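Archive Storage and Adhesives: Frequently Asked Questions
Tilard Bookbinding Supply – Technical Notes

What is the difference between PVA and wheat starch paste?
PVA is a synthetic emulsion that sets quickly and stays flexible. Wheat starch paste sets slowly and can be released with water. Use paste for any repair that may need to be undone later. Use PVA for new case bindings and for spines that flex often.

How should small items such as needles, awl tips and linen tape be kept?
Dry, closed and away from the paste area. Clear-fronted drawers let the contents be checked without opening them. Keep steel needles away from damp cloths.
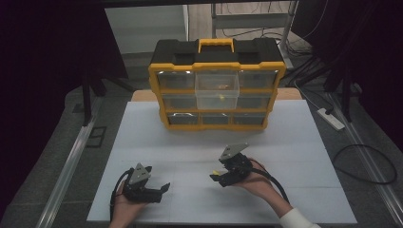
Technical Notes, Issue 14

Does grain direction matter for endpapers?
Yes. The grain must run parallel to the spine. Paper expands across the grain when it takes up moisture, and crossed grain will warp the board. To test a sheet, bend it loosely in both directions. It bends more easily when the fold line runs with the grain.

Which board thickness do you recommend?
For text blocks up to 500 pages, a 2 mm board is suitable. Heavier books need a thicker board and a wider joint. Karkau gray board and Plondska millboard are both stocked in full sheets and cut panels. Cut panels are supplied grain long unless the order states otherwise.

Can I order boards cut to size?
Yes. Send height first, then width, in millimeters. Sushil Bhatia handles cutting requests and will confirm the grain direction before the order is cut. Cut boards cannot be returned.

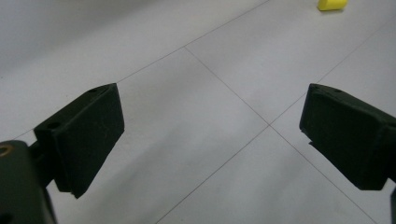

Pressing and Drying

How long should a case binding stay in the press?
Overnight is enough for PVA. Paste needs longer, and the blotters should be changed after the first hour. Do not increase pressure to shorten the drying time – it forces moisture into the text block.

Why does my cover cloth bubble?
Usually the adhesive was too thin or was applied unevenly. Brush from the center outward and rub down through a clean sheet with a bone folder. 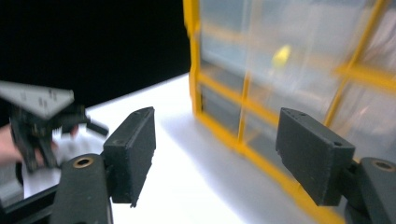

A bubble found while the adhesive is still damp can often be worked out toward the nearest edge. Once dry, it has to be slit and refilled with a fine brush. Rocha cloth has a paper backing and tolerates this better than unbacked cloth.

Who do I contact about a damaged delivery?
Write to Abdelghani Bennani at the orders desk with the order number and a note of the damage. Keep the packaging until you receive a reply. The desk is closed in August.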